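Ticket 1589 – Wedding bands: wrong size on workshop sheet when left and right hand are both measured
Status: Closed
Product: Presovix order desk
Store: Junham
Opened by: Marin Trajkovski
Priority: Normal

Problem as reported

We sell the Pomare band in matching pairs. For each person the order form has two size fields, left hand and right hand, and a drop-down for which hand the ring will be worn on. A couple came in last month and we measured both hands for both of them, as we always do. She wears hers on the left. He wears his on the right, as is usual in his family. The order screen showed everything correctly. The workshop sheet that went to Sasetti had his left-hand size on it.

The ring came back half a size too small. He could get it over the knuckle but did not want to wear it for a day. We sent it back for stretching and Sasetti charged us 80 dollars for the rush. I would like to know where the wrong size came from before we send any more pairs out.

Version: current, updated in April. Browser: tried two, same result.

Reply from support

Thank you for the details. Please send:

The order screen for the pair, with the customer name covered.
The workshop sheet as a PDF, exactly as it was sent.
Whether the order was started from a blank form or copied from an earlier quote.

Please do not edit the order while we look at it. Saving it again rewrites the sheet.

Reply from Marin Trajkovski

Order screen and PDF sent by email. The order was copied from a quote. The couple came in first to look at widths, and we made a quote with one size each, taken with the loose plastic gauge. When they came back to order, we pressed Copy to order and added the other measurements.

I checked a second pair from the same week. Also copied from a quote, but both people wear the ring on the left, and the sheet is correct.
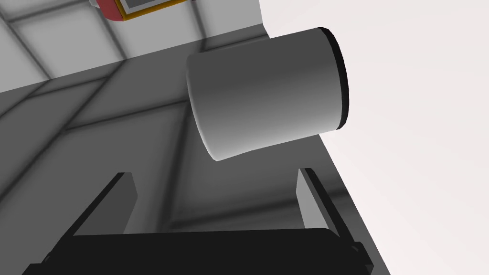
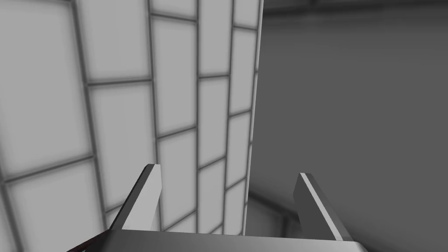

Rendered views

Reply from support

We have repeated the fault on a test account. Steps:

1. Make a quote for a pair with one size per person. The quote form has a single size field and no hand field.
2. Press Copy to order. The single size is placed in the left-hand field, and the hand drop-down is set to Left.
3. Enter a right-hand size and change the drop-down to Right.
4. Save and print the workshop sheet.

The sheet prints the left-hand size. The order screen shows the right-hand size, so there is no sign of a fault until someone reads the PDF.

If the order is started from a blank form, step 3 works and the sheet is right.

Can you tell us how many open orders you have that were copied from quotes? We can run a check from our side if you give us permission to read the store's orders.

Reply from Marin Trajkovski

Permission given. I don't have a quick way to count them here. Most of our orders begin as quotes, because people rarely decide on the first visit.

One more thing that may be connected. When the drop-down is set to Right, the inside engraving on the sheet is sometimes blank. I had put that down to us forgetting to fill it in, but I now have one where I am sure it was filled in, because the customer wrote it on paper and I stapled the paper to our copy.

Reply from support

Check done. The store has 162 open orders. Of those, 2 were copied from a quote and then changed to the right hand. We have sent you both order references by email. Please phone Sasetti and confirm the sizes by voice before any cutting starts.

The blank engraving is the same fault. The sheet keeps the engraving text together with the size of the chosen hand. On a copied order it goes on reading the record made by the quote, and the quote form has no engraving field.

Workaround until the fix is out

For any ring to be worn on the right hand, start a blank order. Do not use Copy to order.

If the order has already been copied:

Open it and set the hand to Left. Save.
Clear both size fields. Save.
Set the hand to Right, type both sizes again, type the engraving again. Save.
Print the sheet and read the size and engraving against your own notes.

All four steps are needed. Changing the hand and back without clearing the sizes does not help – we tried it.

Reply from Marin Trajkovski

Called Sasetti. One of the two had not been started. The other was already cast but not finished, and they can still open it up to the right size. No charge for that one.

The workaround works on both orders. Sheets now show the right size. The engraving came through on one; the other customer did not want any.

Could the quote form have a hand field as well? People ask about it at the first visit. We get couples who wear the engagement ring on the left and move it to the right after the ceremony, and others who do it the other way around, and at present we write that in the notes box, where the workshop does not see it.

Reply from support

The fix has been released. Log out and in again to pick it up. Orders copied before the fix are not corrected automatically, so the workaround still applies to those.

The hand field on quotes has been passed on as a separate request. We have no date for it.

Reply from Marin Trajkovski

Tested with a new quote copied to an order, one left and one right. Sheet correct, engraving correct. His ring is back from stretching and fits. Please close.

Ticket closed by support.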